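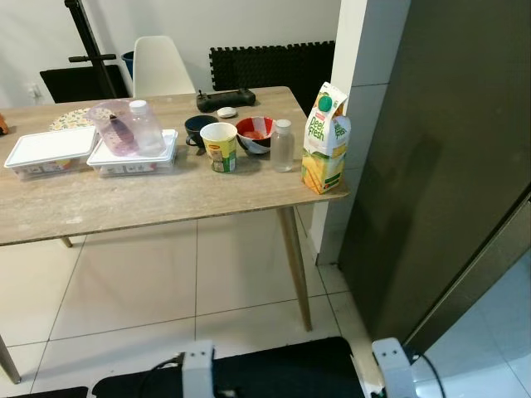

What is a supper swap?

It's an agreement between households to cook for each other on set nights. One kitchen makes a big meal, divides it, and drops it off at the other doors before supper. The next time, another kitchen does the work.

In Plarkeslow, population 3,278, the swap on the east side of town has been going since January of last year. Four households take part. Each cooks one night, Monday through Thursday, and on Fridays everyone is on their own. Before they started, the families on the street mostly knew each other by their cars.

Rami Smadi had the idea after a winter of frozen pizza. He works early shifts at Plarness, the window plant out on the county road, and his wife works late ones. They were cooking separate meals at separate times and throwing a lot of it out. He wrote a note, made copies at the library and put them in the mailboxes on his block. Three people called.

The first month was rough. Two families made chili in the same week. One night the rice didn't get done until almost eight, and by then the kids at the Kowalchuk house had filled up on cereal. Tyson Kowalchuk suggested a list on the refrigerator, planned by the month, and that is still how it works. If you want to trade nights you call by Sunday.

The rules fit on half a sheet of paper. Food arrives between five and six. It comes with a note saying what is in it. Dishes go back clean the next day, and a missing lid is replaced by whoever lost it. No pork, no peanuts. Salad is welcome but doesn't count as the meal. Leftovers belong to whoever has them.

Money is handled by not handling it. Each house buys its own groceries and the costs are expected to even out over the season. Smadi kept his receipts for a while and found his family was spending $220 a month less than before, mainly on takeout. He quit keeping track after that. A pot roast costs more than lentils, and he didn't want to be the one to bring it up.

Portions took longer to settle. Heino Grigaitė lives alone and cooks for thirteen people on Wednesdays, which meant buying a bigger pot. In return he gets three suppers he didn't have to make, usually with enough for lunch. His cabbage rolls come around every fifth week or so. He has been asked for them more often and has said no, they take all afternoon.
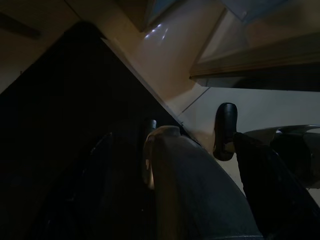 Siiri Stankevičius thinks the whole thing sounds better than it is. She was in a swap in Stistthorpe for one summer and dropped out, and she says the cooking wasn't the trouble. It was eating at someone else's hour, and smiling about zucchini. She would do it again with one other family, she says, but not with a group.

Her swap had seven households, and that may be too many. Nizar Smadi, Rami's uncle, ran the kitchen at the Fakhoury bakery for years and has advice for anyone starting out. Cook something you have made before. Pick dishes that can sit for an hour, such as stews, baked pasta or roast chicken. Send the sauce separately. Leave fried food for your own table, where it can be eaten right away.

He also thinks people should say so when they don't like something. The Plarkeslow group now has a short meeting twice a year for that purpose. At the last one, tuna casserole was taken off the list and a fifth household asked to join. They are still deciding which night it would get.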